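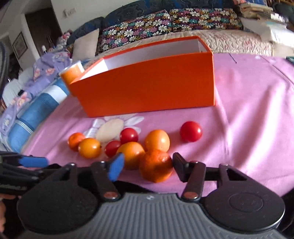
Grosse orange, drap rose, dimanche de la vitamine C (tous les jours sont dimanche quand on est en arrêt).

1/ Puisque je suis coincé chez moi avec un rhume de compétition, je vous raconte ma résiliation chez Kassab. Installez-vous, prenez un plaid.

2/ Kassab, pour ceux qui ont de la chance, c'est mon fournisseur internet depuis que j'ai emménagé rue d'Allitz. Le débit annoncé est de 700 mégas. Le débit réel permet de charger la météo, à condition de ne pas être pressé de savoir s'il pleut.

3/ En janvier, j'appelle pour partir. 47 minutes d'attente. La musique, c'est huit mesures de flûte de pan en boucle, avec un petit craquement à la cinquième. Je peux vous la siffler. Mon voisin du dessus aussi, maintenant.

4/ Une voix charmante m'annonce que la résiliation se fait en ligne. En ligne. Je lui rappelle pourquoi je résilie. Elle me propose d'essayer à une heure creuse.

5/ Va pour l'heure creuse. À 2 h du matin, la page s'ouvre. Il faut un « code de sérénité », envoyé par courrier postal. Je n'invente rien, c'est le nom du code.

6/ Le courrier arrive douze jours plus tard. Il contient le code et une brochure pour l'offre Clutumov, qui est la même offre que la mienne avec un logo vert.

7/ Je tape le code. « Code expiré. » Je suis allé faire un tour du pâté de maisons. Deux, en fait.

8/ Rappel. Cette fois on me passe le service fidélité, qui me trouve « précieux » et m'offre un mois. Je refuse. On m'en offre trois. Je refuse. À ce stade je me sens courtisé comme jamais de ma vie - ça ne durera pas.

9/ Parce qu'ensuite vient la facture de clôture : 300 euros pour une box non rendue. La box est dans l'entrée, sous les manteaux. On ne m'a jamais dit où la rendre.

10/ Réponse : au point relais de Clultstead. J'ai regardé sur la carte. C'est un rond-point.

11/ Il y a bien un magasin de moquette au bord du rond-point. Le monsieur prend les box, il a une pile derrière les échantillons, et il m'a dit « encore un » avec beaucoup de douceur. Meilleur contact humain de toute la procédure.

12/ Bilan provisoire : box rendue, reçu plastifié, et ce matin un mail de Kassab qui me souhaite la bienvenue chez Clutumov.

13/ Je rappelle à 14 h. Si vous entendez de la flûte, c'est moi.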